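Notebook - bimanual bag unloading, release timing
2022-05-09

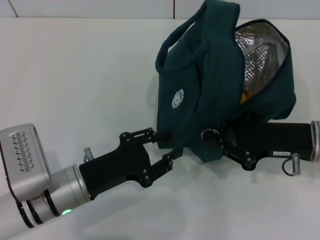 Picking up from the last entry. Selim Kırmızıgül and I are still on the lunch bag task with the Barness policy. The right arm holds the bag off the table and the left is supposed to come in and support it before the bag gets turned. Most of our failures are at the handover between those two steps, so today was only about that.

Setup is unchanged: both arms, head view plus wrist views, same teal insulated bag. Training set is the cleaned one, 3,152 segments after Tuncay Işık took out the ones with bad time stamps. I did not retrain the vision part. Only the action head was tuned, with the new loss on gripper state.

What changed: the old labels marked the gripper as either open or closed, switching at the moment the command was sent. The fingers lag behind the command, and on soft fabric the lag is worse. Selim shifted the labels by 135 ms so they line up with measured finger position. Plosow (the old baseline) keeps the old labels for comparison.

Ran each policy 7 times from the same start poses. Counted a run as good if the bag was held by both arms for a full second with no drop.

Plosow: 2 good
Barness, shifted labels: 5 good

Small numbers, I know. Not going in the draft until we have a proper batch.

Notes on the Barness failures. In one, the left fingers closed before they reached the fabric and pushed the bottom of the bag away. In the other, the left arm got a decent pinch but the right let go too early and the bag swung. The second one worries me more. The right arm seems to treat any contact on the left as permission to release. Checked the logs and the left gripper current was still rising when the right opened.

The soft bottom is a problem for the depth estimate too. It sags differently each time depending on what is inside and where the right arm grabbed. Gralora, the sim we pretrained in, has a bag that is much too stiff. Selim wants to fix the sim. I would rather collect more real grasps low on the bag first - cheaper, and we need them anyway.

To do:
- add left gripper current as an input, then repeat the same start poses
- hold the release until the current is flat for 5 control steps (hand-coded, just to see)
- ask Tuncay if the removed segments can be saved with corrected stamps
- move logs to Erdem, the local disk is nearly full

Left the label shift script in the shared folder. It takes the shift in ms, not in steps.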